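Keyhole hanger

A keyhole hanger, also called a keyhole slot or simply a keyhole, is an opening cut into an object so that it can be hung on the head of a screw or nail. The opening has a round part, wide enough to let the head through, and a narrow channel leading away from it, just wide enough for the shank. The head goes in at the round part, the object is slid along until the shank sits in the channel, and there it stays, held by its own weight, until somebody lifts it off again. It is one of the plainest fastenings in the house, and a good many people own several without ever having had cause to learn the name.

Name

The everyday name comes from the outline, which looks a good deal like the old-fashioned hole for a large door key. Woodworkers tend to say "keyhole slot" when they mean an opening cut straight into the wood, and "keyhole plate" or "keyhole fitting" when they mean a small piece of metal set into the back and held with screws. Catalogs are not very careful about this, and a shopper who asks for one may well be handed the other. In the hill country near Radasbridge the older word is "drop-hole," and it can still be heard there among people who make clocks and shelves.

Form

In the usual arrangement the round part is at the bottom and the channel runs upward from it, so that the piece settles down onto the screw as it is let go. Openings facing the other way are also found, most often on things that lie flat or slide into place, and on parts that are meant to hook over one another. A sideways keyhole is less common, though it has its uses on long rails, where the whole rail can be pushed along the wall and locked at the end by a stop.

The opening may go all the way through or only partway. A through slot is easy to make and easy to find with a fingertip, but it shows from the front unless something covers it. A blind slot is hidden in the back of the piece and needs an undercut, meaning that the channel is wider inside than it is at the surface, so the screw head has somewhere to travel. Wood left too thin over an undercut may split along the grain, and many makers prefer a metal plate in soft woods for just that reason.

History

Slots of this general kind are very old, and it would be a brave writer who claimed to know where the first one was cut. In the Radasbridge district the earliest dated piece is a wall clock case marked 1795, with a drop-hole sawn through its backboard and a worn place at the top of the channel where it hung for years. Salt boxes, candle shelves and mirror frames from the same valley were made in much the same way, often with a knife and a small drill and a fair amount of patience.

Metal plates came in later and spread through the mail-order trade. The Moura works sold a stamped brass pattern, listed as No. 645, which was fixed with 2 screws and could be let into the back of a frame with a few minutes' work with a chisel. The Onus pattern that followed it had a slightly tapered channel, which gripped the shank as the weight came down and did away with the rattle that people used to complain of whenever a door was slammed.

Making and hanging

A blind slot is now mostly cut with a router and a special bit that has a wide head on a thin neck. The bit is plunged straight down, moved along the line of the channel, brought back by the same path, and lifted out where it went in. Beginners are often tempted to lift it out at the far end, and the result is a second round hole where none was wanted.

Where a piece has two slots, the distance between the screws has to match the distance between the slots quite closely. A paper pattern helps a great deal: it is rubbed over the back, taped level on the wall, and drilled straight through.

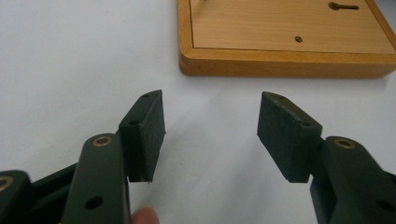
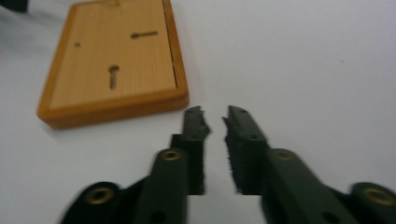
Second picture: wooden plaque with a keyhole-shaped slot in its face.

Ikaven Household Encyclopedia, vol. 4, p. 645

See also: French cleat; Picture rail; Sawtooth hanger; Wall anchor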